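동아리 > 로봇 > 작업일지
분류: 매니퓰레이션 / 그릇 정리 과제

2018년 2월 23일

Caldeira 과제의 중간 정리. 대회 규정상 그릇 옮기기는 두 팔로 수행하고, 손목 카메라와 상단 카메라의 영상만 입력으로 쓸 수 있다. 우리 팀은 Cauã Evangelista가 제어, Li-hua Chiu가 데이터 정리, 내가 카메라 동기화를 맡는다.

지난 모임까지의 문제는 손목 영상이었다. 팔이 크게 회전하는 구간에서 프레임이 뭉개지고, 그 프레임이 그대로 학습에 들어가면 정책이 엉뚱한 접근 각도를 낸다. 노출 시간을 줄이면 어두운 쪽이 죽고, 늘리면 흰 수납장 쪽이 날아간다.

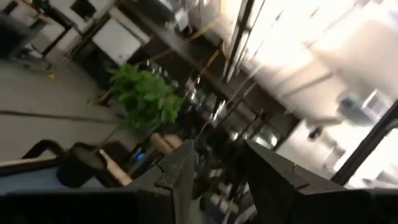
손목 카메라, 그리퍼 사이로 본 실습실. 움직임 번짐과 우측 과다 노출.

이런 프레임을 전부 버리자는 것이 Cauã의 의견이었고, 나는 반대했다. 버리면 회전 구간의 관측이 통째로 비고, 실행 때는 어차피 같은 영상이 들어온다. 절충안으로 라플라시안 분산을 계산해 기준 이하인 프레임에 가중치를 낮게 주기로 했다. 에피소드 26개에 적용해 보니 가중치가 내려간 프레임은 전체의 약 15%였다. 대부분 팔이 작업대 밖을 향하는 구간이고, 파지 직전 구간은 거의 걸리지 않았다. 기준값은 Li-hua가 손목 카메라별로 따로 잡았다.

동기화 쪽은 단순하다. 상단 카메라의 타임스탬프를 기준으로 삼고, 손목 영상은 가장 가까운 프레임을 붙인다. 보간은 하지 않는다. 처음에는 관절값도 같은 방식으로 붙였는데 빠른 구간에서 오차가 눈에 띄어 관절값만 선형 보간으로 바꿨다. 기록 프로그램은 Trundotel을 그대로 쓰고, 후처리 스크립트만 새로 짰다.

과제 구성은 나무판과 그 위나 위쪽에 놓이는 접시, 그릇, 컵이다. 접시는 색이 비슷한 것끼리 겹쳐 두면 경계 검출이 불안정해진다. 붉은 계열과 주황 계열을 붙여 놓는 배치가 특히 그렇다.

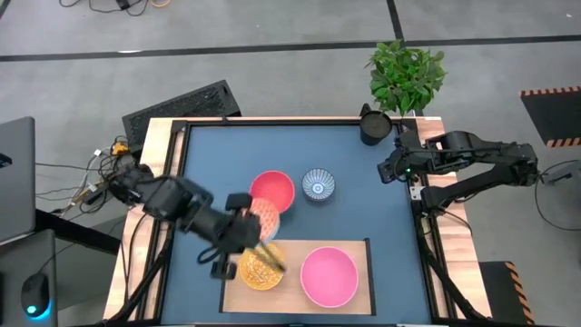 Rogério Lopes 선생님은 배치를 쉽게 바꾸지 말고 그대로 두라고 하셨다. 심사 때 배치를 우리가 고를 수 없으니 맞는 말이다. 대신 겹친 접시는 위의 것부터 집도록 순서를 고정했다. 그릇은 테두리를 집는 방식으로 통일한다. 중앙을 노리면 손가락이 바닥에 먼저 닿는다.

남은 일:
- 가중치 적용 전후 비교. 시도 횟수는 조건마다 19회.
- 왼팔 케이블 경로 재정리. 손목 회전 한계 근처에서 당겨진다.
- 상단 카메라 고정 나사 점검.
- 3월 예선용 설명 문서 초안. Cremilda Tavares가 양식을 받아 두었다.

후처리 스크립트는 동아리 저장소의 cludach 폴더에 올려 두었다. 기준값 파일은 아직 2번 카메라 것이 예전 버전이니 받아서 돌릴 사람은 직접 바꿔야 한다.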